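Plush Toy Care: Frequently Asked Questions
Szewczyk Laundry Help, updated Aug 17, 2018

Can a plush toy go in a front loader?
Most can, if the label allows machine washing. Use a mesh bag, cold water and the delicate cycle.

What about toys with felt parts?
Felt can shrink or lose its shape. Test a hidden corner first. If color transfers to a damp white cloth, spot clean only.

How much detergent should I use?
Half the normal dose for 2 toys. Skip fabric softener, as it mats the pile.

Do I remove clips and hang strings?
Yes. Plastic clips can crack during the spin.

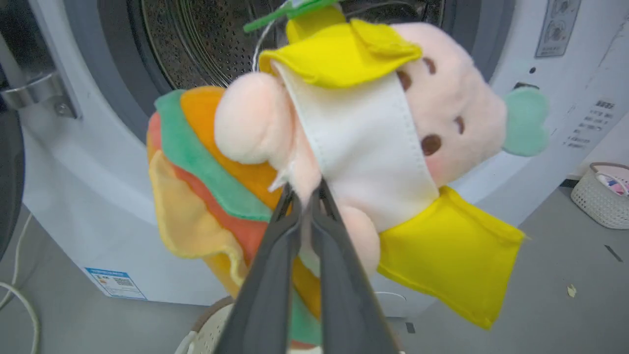
Check the seams before loading. Any opening with stuffing showing should be sewn closed first, or the filling will move into the drum and filter.

Can I tumble dry?
Air dry only. Reshape layered or ruffled pieces by hand while damp and turn the toy twice a day until the core is dry.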